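Making the Bed (and Keeping It Nice) Without Losing Your Whole Morning

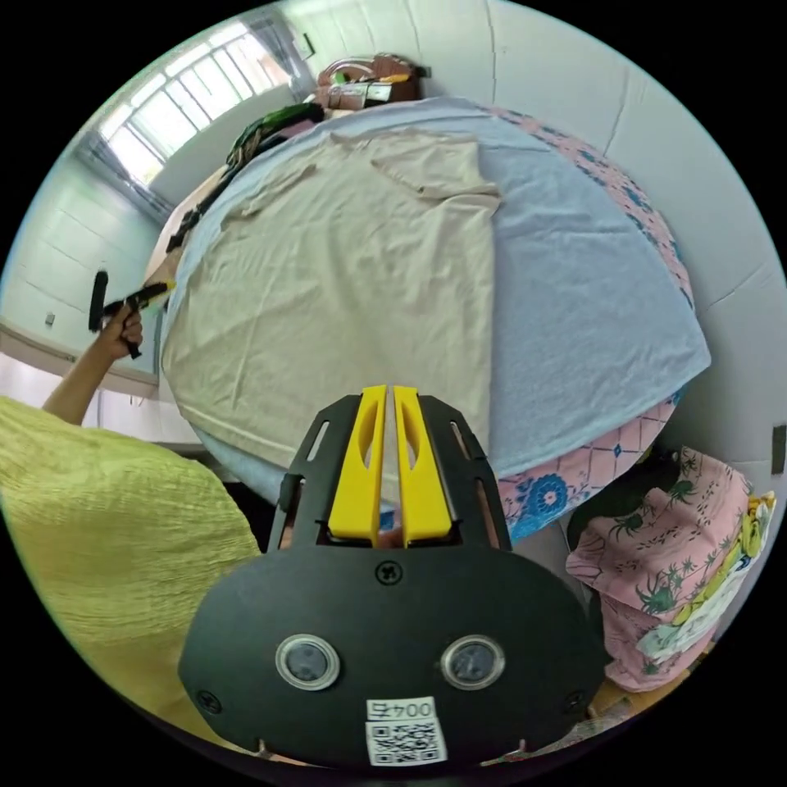 The bed.

I've been meaning to write up my bed stuff for ages. Every February I get the urge to sort out the bedroom, I think because it's gray out and I spend so much time under the covers that I start noticing things. The pillow that smells a bit like hair. The fitted sheet that pops off one corner at 3 a.m. and wakes me up with a snap. So I finally sat down with a cup of tea and wrote out everything I do, in no special order.

Sheets that stay put

If your fitted sheet keeps coming off, measure the depth of your mattress before you buy anything. I went years without doing this! Mine is a deep one, and then I'd gone and put a topper on it, and I was still buying the regular sheets. Look for "deep pocket" on the package and check the number against your tape measure, topper included.

When you put it on, do one corner at the head, then the opposite corner at the foot, then the other two. Going diagonally pulls it even. If you do both head corners first you end up hauling on the last one with your whole body weight, and that's how elastic dies.

Sheet straps (the little clips with elastic between them) do work, but buy the ones with metal teeth covered in plastic. I had some bare metal ones that chewed a row of holes in a perfectly good sheet.

Which corner is which

A lot of sheets have a tag, and on mine the tag goes at the bottom right. Yours may be different, so figure it out once and then take a laundry marker and put a small dot on the hem at that corner. For sheets with no tag, I sew in a single stitch of red thread. You can find it in the dark. I know because I have changed a bed in the dark, with a sick kid standing in the hallway wrapped in a towel.

Washing

Sheets get washed once a week in summer and I let it slide to every 2 weeks in winter. Warm water, regular detergent, and less of it than the cap says. No fabric softener on cotton — it leaves a coating and after a while your sheets feel sort of waxy and don't soak anything up.

Don't wash sheets with towels. The towels beat them up and you get pills. I also don't wash two full sets together, they just knot into a giant wet rope with one sock in the middle of it.

For the yellow patches on pillowcases, I rub in a little plain dish soap, leave it half an hour, and wash as usual. Test it on the hem first if the color is dark.

If the dryer balls everything up inside the fitted sheet, stop it halfway through, pull the whole lot out, shake it, and put it back. It takes a minute and saves you a second cycle. Wool dryer balls help some. I have four and can usually find three.

About thread count

I used to think higher was better. My sister bought a set that said 4000 on the package and they slept like a raincoat. The best sheets I own say 200, they're plain cotton percale, and they get softer every time they go through the wash. If you like things crisp and cool, get percale. If you like silky and a bit warmer, get sateen. Go by feel, and if the store has an open sample on the rack, put your hand between the layers and hold it there for a bit to see how hot it gets.

I've had a set from Anik for years that's still going, and a set from Zanetti that ripped right down the middle in its second winter. Could be bad luck. I'm still grumpy about it.

Pillows

Most pillows can go in the washing machine, but read the tag. Wash two at a time so the drum stays balanced, use a gentle cycle, and give them an extra rinse. Then dry them on low for what feels like forever. Take them out every so often and punch them around to break up the lumps. They have to be dry all the way to the middle or they'll smell like a basement, and you won't find out until you've put your face in it.

Memory foam does not go in the machine. Spot clean it and let it air out flat.

To tell whether a pillow is done for, fold it in half and let go. If it just lies there folded, it's time. My old ones get a second life as knee pads for weeding, inside a garbage bag. The local animal shelter may want them too, but call first.

The comforter cover fight

I avoided duvet covers for most of my adult life because of the stuffing-it-in part. Then my neighbor Dean Dobson showed me the burrito way and I was converted on the spot. You turn the cover inside out and lay it flat on the bed with the opening at the foot. Lay the comforter on top, lined up at the corners. Roll the both of them together from the head down to the foot like a big jelly roll. Then reach into the opening at each end, flip it over the roll, close it up, and unroll back toward the head. It sounds like nonsense until you try it.

If your cover has no ties inside, sew a loop of ribbon in each corner — 4 loops, ten minutes with a needle — and put matching ties on the comforter. Big safety pins are fine too if you sew like I do, just keep them closed and away from little ones.

The mattress

Strip the bed and vacuum the mattress with the upholstery attachment when you change the clocks. Get into the seams. I sprinkle baking soda first and leave it as long as I can, usually while the sheets are in the wash, and then vacuum it up. Go easy with it and check what your vacuum manual says about fine powder.

For a fresh spill, blot, don't rub. Cold water and a drop of dish soap on a cloth, then a dry cloth with some weight on it, then a fan. For anything from a pet you want an enzyme cleaner. I use the Prisumell one, but any of them should do if you let it sit as long as the bottle tells you. I never used to wait long enough and then blamed the cleaner.

Spin the mattress head to foot a couple of times a year. Flip it only if it's the two-sided kind. Get someone to help, and take the lamp off the nightstand first!

And please get a mattress protector. Mine's a Sotach, it crinkled for the first week or so and then I stopped hearing it.

The quick morning version

I don't make the bed the second I get up. I throw the covers back to the foot, open the window a crack, and go have coffee. By the time I come back it's aired out and it only takes me a moment. Pull up the sheet, pull up the blanket, smooth from the middle toward the sides, pillows on. That's really all I do on a workday. If you have a top sheet that always works its way loose, tuck the foot in extra deep and fold a little pleat in it so your toes have room.

Storing the extra sets

Fold the whole set and tuck it inside one of its own pillowcases. Then you grab one bundle and you're done, no hunting for the other pillowcase. I keep each bed's bundles in that bedroom so the hall closet is free for towels and the good tablecloth.

Blankets go in a cotton bag, never plastic, and always freshly washed. Moths like a dirty blanket a lot more than a clean one. I put a few cedar blocks in and sand them lightly once they quit smelling of anything.

Next time I want to get into curtains, and whether you can wash the lined ones at home. I've got a pair soaking in the tub right now, so we'll see.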